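The Short Table

Zlata Sirko sets a table for a living, though she rarely serves a meal on it. She styles small interiors for Skitholm, a housewares shop in Rudow, and her rule is that everything has to fit on one wooden top. If a thing needs a second table, it goes back on the shelf.

She began in August with 66 pieces bought at secondhand sales, most of them black, amber or green. The colors were an accident. She had picked up a black tray first and bought to match it.

A tray does most of the work, she says. It gives loose things a border, and it can be lifted away when somebody needs the table for something else. She prefers a low, wide one and likes to put a smaller bin beside it for whatever has no home yet.
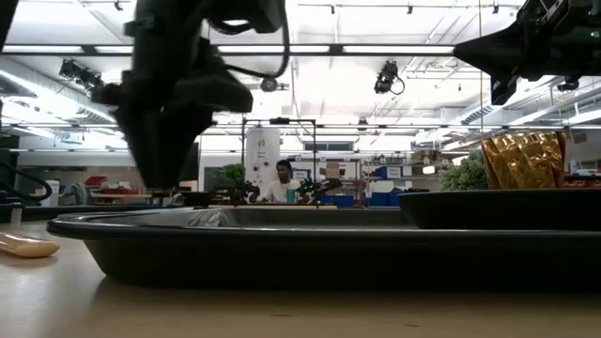 Shiny things are harder. Sirko uses gold and silver sparingly, and she wants some green close by to calm them down. Her plants are artificial. She tried real ones for 6 weeks and lost most of them, and she did not enjoy the watering.

Sihan Fan, who writes the shop's catalog, argued for real plants and lost. Fan did win on books. There is now usually one on the table, lying flat with the cover up, chosen for the cover alone. Landscapes work well. Cookbooks get picked up and carried off.

For the place setting, Sirko keeps to a round plate and a fork with some color in the handle. She sets both inside the tray. A black plate on a black tray sounds dull, but the fork stands out against it, and the pale wood does the rest. 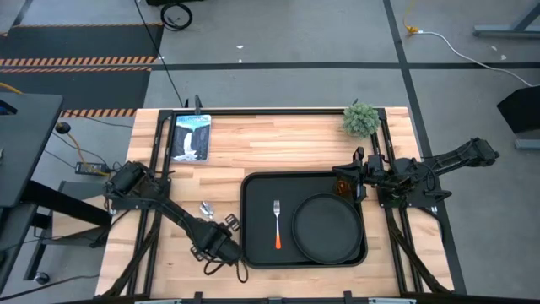

Glass comes last. The tumblers she likes are pressed and tinted, the sort that turn up at the Didenko market for very little. She has paid as much as $21 for one and regretted it. She doesn't drink from them. They hold sticks, pencils or whatever else is short enough, and they look better full than empty.

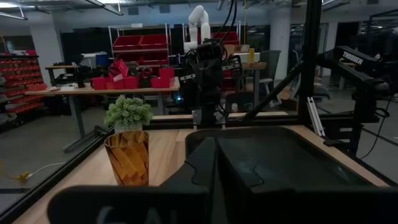
An amber tumbler filled with flat wooden sticks, with a potted plant behind it.

The next table is planned for a shop in Flinthorpe, where she will have a darker top to work with. She has started looking for white plates.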